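About Fullgate

Fullgate is a parcel and mailroom service in Urkcombe. We take in deliveries for people and small businesses who can't be at the door, hold them, and hand them over when it suits the customer. We also pack and send outgoing boxes, and we look after the mailrooms of several office buildings in town.

Kinga Boros opened the first counter with Edit Takács. They had both worked in the mailroom of a furniture importer and knew how much of the day went to looking for boxes that had already been signed for. Their first room had one window, a borrowed desk and shelves along the back wall. They took in 44 parcels in the first month, and most of those were for the dentist upstairs.

We now have 700 regular customers and a staff of nine. In our busiest December so far we handled 2,027 parcels. The office is still in Urkcombe, two streets from where we started.

How we work

Every parcel is checked against the delivery sheet when it arrives. We look at the name, the box number and the condition of the tape and corners. If a box comes in crushed or open, we write that down before the driver leaves and call the customer the same day.

Small and medium boxes then go into plastic bins for sorting. We settled on bins early. A bin with a handle can be moved in one trip, and the boxes in it stay together until they are logged. Larger boxes go in the back row and smaller ones in front where possible, with labels facing up. Anything marked fragile gets its own bin. 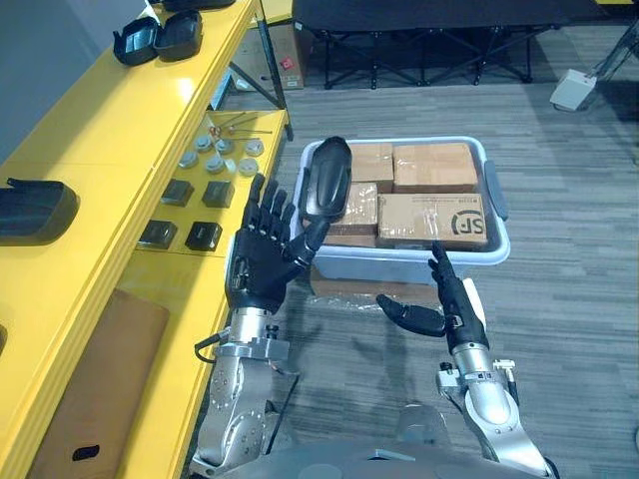 Once a bin has been logged, its boxes go to the shelves. Shelves are arranged by customer number instead of by name, which saved us a lot of trouble with families and with companies that change what they call themselves. Each customer gets a text message with the number of parcels waiting and the hours we're open.

We hold parcels for two weeks at no extra charge. After that we call. If we can't reach anyone, the parcel goes back to the sender.

Packing and sending

Noémi Kovács runs the packing side. Customers can bring in items loose or already boxed. We keep brown cardboard boxes in six sizes, clear tape, paper fill and stretch wrap. Used boxes in good shape are accepted and reused, and customers who bring their own pay only for the labor and the postage.

Cardboard that can't be used again is flattened and kept by the back door. The recycling truck takes it twice a week. In March we switched from foam fill to paper, and we no longer stock foam.

Office mailrooms

The Kragh building was our first mailroom contract, and we have been there ever since. Nearly 400 people work in it. Benedek Győri set up the sorting area on the ground floor and trains new staff there for their first two weeks. He also wrote the intake sheet we use at all our locations.

Hineo, a design office on the east side of town, came to us later with a different kind of job. They send samples out and get most of them back, so we keep a running list of what has left and what has returned. Orsolya Vörös manages that account and the others like it.

Visiting us

The counter opens at 7:30 in the morning and closes at 6:00 in the evening on working days. Please bring a photo ID the first time you pick something up. Someone else can collect for you if you have added their name to your account.

There is a loading space beside the entrance for heavy items. Ring the bell and one of us will come out with a cart.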